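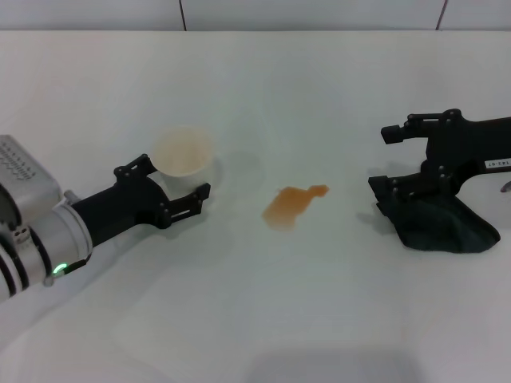
Range officer accreditation: changes for the coming season

Homorthorpe Target Rifle Club
1 October 2024 · 4 min read

1/ The club has revised its requirements for range officers at the Homorthorpe smallbore range. The changes apply to club practice, open matches and visiting groups. Members who hold a current range officer card should read to the end of this thread.

18 shares · 3 comments

2/ From January, a range officer card will be valid for two years from the date of assessment. Cards were previously issued without an expiry date. Members with an undated card will receive a letter setting out the date by which they must be reassessed.

3/ Reassessment consists of a short written paper and one supervised session on the firing point. The supervised session may be completed at an ordinary club practice. Candidates do not need to enter a match in order to be assessed.

9 shares

4/ The written paper covers range commands, the order of a detail, misfire and stoppage procedure, and the local standing orders. Candidates should study the current edition of the standing orders. The older edition, with the green cover, still describes the former flag positions and should be discarded.

5/ The main change to commands concerns the end of a detail. The range officer will now call "Stop, unload" and wait for every competitor to show a clear breech with the safety flag inserted before declaring the range clear. Going forward of the firing line before that declaration will be treated as a breach of standing orders.

12 shares · 6 comments

6/ Coaches are reminded that they do not act as range officer while coaching. When a junior is shooting under instruction, a separate officer must have charge of the range. This applies equally where only one firing point is in use.

7/ The assessors are Tegwen Rosser and Dario Farina. Yuk-lan Wan will continue to keep the register of cards and should be told promptly of any change of name, address or licence number.

8/ The first assessment evening has places for 21 candidates. Priority will be given to members rostered for the Grosov Shield, followed by those who run the junior program. Remaining places will be filled in order of application.

5 shares · 2 comments

9/ Several members have asked whether qualifications from other clubs will be recognised. A card issued by Prerkska Rifle Club will be accepted for club practice on production of the original. It will not be accepted for open matches until the holder has completed the supervised session at Homorthorpe.

10/ Visiting groups must provide the name of their supervising member when booking. The booking form has been amended accordingly. Groups arriving without a named supervisor will be asked to wait until an accredited officer is available, and the booked finishing time will not be extended.

4 shares

11/ Siu-fong Ko has asked that the following be noted for electronic target users. The range officer controls the detail by voice in all cases. The countdown on the shooter's monitor is for information only and does not authorise loading.

12/ Application forms are held at the club office beside the ammunition counter. Please quote form 784 in any correspondence. Completed forms may be handed to the duty officer or posted to the club secretary, Helju Navickas.

7 shares · 1 comment

© Homorthorpe Target Rifle Club. Enquiries to the club secretary. Back to top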